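Subject: Re: [kitchen-list] Clear covers over a good tablecloth
Date: Monday, January 3, 2022

On the list, Fekach wrote:
> The Soltia cover is the best 33 dollars I've spent. Wipes clean,
> the cloth underneath stays like new, and you can put anything
> on it. Why would you iron linen ever again?

Anything? I've had one for six years and I have my doubts. Crumbs get in under the edge and you have to peel the whole thing back to reach them. Mine has also gone a bit yellow at the window end — the shop swore it wouldn't. I'll grant you it wipes down.

As for the grey cloth with the roses, I'm not convinced you see much of the pattern once the sun is on it. Plates, the steel basin and the kettle all end up on the table at my place, and the glare comes straight back off the plastic.

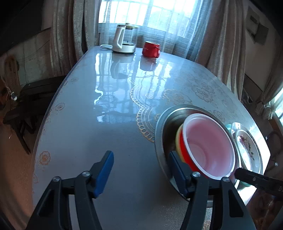
Mavromatis wrote back off-list that a matte cover cures the glare but turns every colour to dishwater, and that a folded towel under the basin does more good than either. I might try the towel. The matte one I'd want to see in a shop first.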